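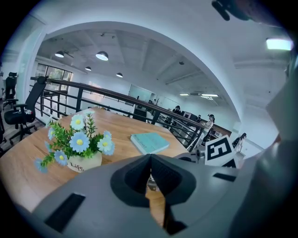 Unit 4: Drought and Groundwater
Course notes, January
Instructor: Elvia Olvera
Section leader: Ashraf Ait Brahim

Read these notes before section and bring your copy of the Bañuelos Valley worksheet.

1. Three uses of the word "drought"

Meteorological drought means less rain or snow than normal for a place over some period. Agricultural drought means the soil in the root zone is too dry for the crops growing there. Hydrological drought means low rivers, reservoirs and water tables. They usually arrive in that order, and they can end in a different order. A wet month can fix the topsoil and do almost nothing for a deep aquifer.

"Normal" needs a baseline. In this course we use a 30-year average unless a reading says otherwise. Check the baseline years before you compare two maps. Students lose points on this every term.

2. Where the water goes

Rain that reaches the ground can run off, evaporate, be taken up by plants, or soak past the roots and become recharge. In dry country the last share is small. For the worksheet, assume 20 inches of rain a year, of which 70 percent returns to the air through evaporation and plants. That leaves 6 inches for runoff and recharge together. Part (b) asks you to split the 6 inches for two soils, sand and clay. State your assumption about slope.

Warmer air raises the demand for water from soil and leaves. This is why a year with average rain can still be a drought year for farmers — the supply was ordinary but the demand was high.

3. Wells

A pumped well lowers the water table near it. The lowered area is called the cone of depression. When two cones overlap, each well has to lift water farther than it would alone. In the Bañuelos example, the town well and the Alonley orchard well are 1,000 feet apart. Draw both cones in cross section, first with one pump on, then with both.

Fine-grained layers can compact when water is pumped out of them, and the land surface sinks. Most of that storage does not come back when the rain does. Sand and gravel layers behave better.

4. Terms to know

Aquifer: rock or sediment that holds water and lets it move to a well.
Recharge: water added to an aquifer from above or from a stream.
Drawdown: the drop in water level caused by pumping.
Baseflow: the part of a stream's flow supplied by groundwater.
Subsidence: sinking of the land surface.

5. Reading and section work

Becerra, "Wells in a Dry Decade," course packet, first half only. Skip the appendix on well permits until Unit 6.

Groups for the Nendness Creek baseflow problem are the same as last unit, except that Yesenia Cortés moves to group 2. Use the daily flow table, and plot it on a log scale.

Worksheets are due at 5 p.m. the day before section. Late ones go to Ashraf, who will mark them at half credit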